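資料センター ＞ 利用の手引き ＞ 整理と保存 ＞ 家庭・団体文書の整理手順

家庭・団体文書の整理および収納の手順

シェア 26　コメント 0

ミルトポート資料センター（Miltport Archive Centre）では、町内の団体および個人の方から、古い書類、帳簿、書簡、写真等の整理方法に関するお問い合わせを受けております。本ページは、専門の職員がいない環境で紙の資料を整理し、保存箱に収めるまでの標準的な手順をまとめたものです。当センターへの寄贈・寄託を予定されている場合も、ご自身で引き続き保管される場合も、同じ手順でお進めいただけます。

本手順の対象は、紙を主体とする資料です。音声テープ、映像フィルム、ガラス乾板については取り扱いが異なりますので、開封せずに当センター窓口へご相談ください。

1. 作業を始める前に

作業場所は、直射日光の当たらない、平らな机のある部屋としてください。台所、浴室に隣接する部屋、暖房器具の近くは避けてください。飲食物は作業室に持ち込まず、休憩は別室でお取りください。インク瓶、修正液、接着剤も資料と同じ机に置かないでください。

手は石けんで洗い、十分に乾かしてから作業を始めます。紙の資料については、原則として手袋は使用しません。手袋をはめると指先の感覚が鈍り、薄い紙の端を破損するおそれがあります。写真の印画面およびネガフィルムを扱う場合に限り、清潔な手袋を着用してください。ハンドクリームは作業の前には塗らないでください。

用意するものは次のとおりです。

・鉛筆（HBまたは2B）および消しゴム
・中性紙の封筒またはフォルダー
・中性紙の保存箱
・柔らかい刷毛
・竹べらまたは先の丸い薄いへら
・綿テープ（未漂白のもの）
・記録用紙またはパソコン
・資料番号を書くための短冊

記録はすべて鉛筆で行います。ボールペンおよび油性ペンは、誤って資料に触れた場合に除去できません。付箋紙は糊が残りますので、資料に直接貼らず、短冊を挟む方法をとってください。

2. 現状の記録

資料は、発見されたときのまとまりと順序に意味があります。年代順や種類別に並べ替えたくなる場合がありますが、この段階では動かさないでください。たとえば、ある年の会計帳簿の間に挟まれていた一通の手紙は、その年の支出に関わるものである可能性があります。手紙だけを抜き出して別の束に移すと、そのつながりは後から確認できなくなります。

まず、保管されていた場所、容器の種類、容器の外側に書かれた文字を書き取ります。棚や押し入れの場合は、段ごとに記号を付け、簡単な見取り図を作成してください。見取り図は手書きで差し支えありません。

次に、容器ごとに仮番号を付けます。番号は短冊に書き、容器の一番上に置きます。複数の方で分担する場合は、番号の重複を防ぐため、あらかじめ使用する番号の範囲を決めておいてください。作成した写真や見取り図にも、同じ仮番号を記入します。

当センターが以前に受け入れたコスチュク家文書（Kostiuk文書）は、総点数1,939点に及ぶ資料群でしたが、搬出時に引き出しごとの位置が記録されていたため、家業に関する書類と親族間の書簡とを、もとのまとまりのまま目録に反映することができました。点数の多い資料ほど、この段階の記録が後の作業を左右します。

3. 状態の確認と隔離

容器を開けたら、内容を読み始める前に状態を確認します。確認していただく点は、かび、虫害、濡れ、貼り付き、金属のさびです。

かびが疑われる場合は、刷毛で払わないでください。胞子が室内に広がり、ほかの資料と作業者の健康の双方に影響します。当該の資料は紙に包み、ほかの資料とは別の部屋に移したうえで、速やかにご連絡ください。ビニール袋での密閉は、湿気がこもるため、長時間行わないでください。

虫の死骸や糞が見られる場合は、その容器全体を隔離します。市販の殺虫剤を資料に向けて噴霧することはお控えください。しみや変色の原因となります。

貼り付いた紙を無理に剥がす必要はありません。貼り付いた状態のまま一点として扱い、記録欄に「固着あり」と記入してください。

4. ほこりの除去と金属類の取り外し

状態に問題のない資料は、中央から外側に向けて、刷毛で軽くほこりを払います。紙の端が弱っている場合は、端に向けて払うと裂けることがありますので、その部分は省略してかまいません。消しゴムによる汚れ落としは、鉛筆書きの注記まで消してしまう危険がありますので、行わないでください。

クリップ、ホチキス針、虫ピン、輪ゴムは取り外します。さびた針は、裏面の足を竹べらでゆっくり起こし、表側から一本ずつ抜き取ります。除針器は紙を持ち上げる力が強く、古い紙には適しません。さびが紙に固着して動かない場合は、そのまま残し、記録欄に記入してください。

取り外した金属類は、小皿にまとめて置き、作業の区切りごとに処分します。一緒に綴じられていた書類は、ばらばらにならないよう、中性紙を二つ折りにしたものに挟んでおきます。

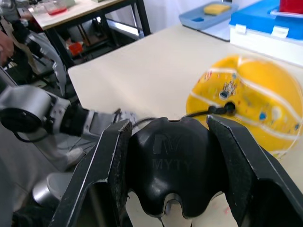 卓上にて

輪ゴムが劣化して紙に付着している場合は、乾いて硬くなった部分のみを取り除き、粘着の残る部分には触れないでください。溶剤の使用は当センターの修復担当にお任せください。

5. 折り目の展開

折り畳まれた書簡や図面は、紙に柔軟性がある場合に限り、静かに開きます。開くときに音がする、あるいは折り目に割れが見える場合は、作業を中止し、折り畳んだまま収納してください。

開いた資料は、中性紙で上下を挟み、平らな板と軽い重しを載せて一晩置きます。アイロン、霧吹き、蒸気は使用しないでください。水溶性のインクや印影は、わずかな水分でもにじみます。

封筒に入った書簡は、封筒と本文を必ず同じ場所に保管します。封筒の消印や差出地は、本文に日付がない場合の重要な手がかりとなります。切手を切り取ることはお控えください。

6. 番号の付与と目録の作成

整理が済んだ資料には、容器番号と個別番号を組み合わせた資料番号を付けます。書式は「3-15」のように、容器番号、ハイフン、個別番号の順とします。番号は資料そのものには書かず、封筒またはフォルダーの右上に鉛筆で記入します。封筒への記入は、必ず資料を入れる前に行ってください。入れた後に書くと、筆圧の跡が中の資料に残ります。

目録には、次の項目を設けてください。

・資料番号
・表題（表題がない場合は、内容を表す仮の表題を［　］に入れて記入）
・作成者および宛先
・作成時期
・形態（帳簿、書簡、図面、写真等）
・数量
・状態および備考

作成時期が不明な場合は、推測で年を記入せず「不明」としてください。内容から推定できる場合は、推定の根拠を備考欄に記入します。読めない文字は、一字につき□を一つ当て、字数も判別できないときは［　　］とします。

表計算ソフトを用いる場合は、一行に一点を記入し、セルの結合は行わないでください。結合されたセルがあると、当センターの目録システムVeltameroに取り込む際、該当する行が読み飛ばされます。資料番号が日付に自動変換されることがありますので、番号の列は入力前に「文字列」に設定しておいてください。

7. 保存箱への収納

封筒またはフォルダーは、番号の若い順に箱の手前から立てて収めます。詰め込みすぎると出し入れの際に紙が傷み、すき間が多いと資料が湾曲します。片手で無理なく一点を抜き出せる程度を目安とし、すき間には中性紙を折ったものを詰めてください。

大型の帳簿は、立てずに平置きとします。重ねる場合は重いものを下にし、表紙が外れかけている帳簿は綿テープで十文字に軽く結びます。結び目は小口側に置き、表紙の上には載せないでください。

新聞の切り抜きは酸性度が高く、接する紙を変色させますので、別の封筒に入れます。もとの位置には「切り抜き　3-16へ移動」のように記した短冊を挟み、対応関係がわかるようにしてください。写真も同様に、中性紙の封筒に一枚ずつ収めます。

箱の短い側面には、資料群の名称、箱番号、収めた資料番号の範囲を記したラベルを付けます。箱の中にも同じ内容を書いた紙を一枚入れてください。

8. 保管場所と点検

保存箱は、床に直接置かず、棚またはすのこの上に置きます。外壁に面した壁からは離し、空気の通り道を確保してください。屋根裏、地下室、物置は、温湿度の変動が大きく、保管に適しません。

温度および湿度は、急激に変化させないことが肝要です。とくに8月は、日中のみ冷房を運転し夜間に停止する部屋で結露が生じやすくなります。温湿度計を棚の中段に置き、朝と夕方の値を書き留めてください。

点検は年に二回、春と秋に実施することをお勧めします。箱を開け、臭い、変色、虫の有無を確かめ、点検した月を箱の中の紙に記入します。異常がなければ、資料を取り出す必要はありません。

9. 個人情報の取り扱い

団体の文書には、会員名簿、会費の納入記録、病歴や家庭事情に触れた書簡が含まれることがあります。これらを見つけた場合は、目録の備考欄に「個人情報あり」と記入し、公開用の目録からは該当する氏名を除いてください。原本の黒塗りや切り取りは行わないでください。公開の可否は、寄贈・寄託の手続きの際に、当センターが所蔵者の方と協議のうえ定めます。

10. 当センターへの持ち込み

寄贈または寄託をご希望の場合は、事前に目録の写しをお送りください。目録が未完成の段階でも、容器の数と資料のおおよその内容がわかれば受け付けます。

保存箱は、本館およびエルサイド分室（Erside）の窓口で、1箱400円にて頒布しております。エルサイド分室の受け入れ室は棚の容量が限られており、一度にお預かりできるのは43箱までです。これを超える場合は、複数回に分けて搬入していただきます。

搬入時は箱を水平に保ち、雨天の場合は防水の覆いをかけてください。受付は午前9時30分から午後4時までです。ご到着後、職員が箱数と目録を照合し、預かり証をお渡しします。預かり証は手続きの完了まで大切に保管してください。

関連する様式
・様式1　現状記録票
・様式2　資料目録（表計算用）
・様式4　寄贈・寄託申込書

様式3は様式2に統合されました。旧様式でご提出いただいた目録も、そのまま受理いたします。

ミルトポート資料センター　整理保存係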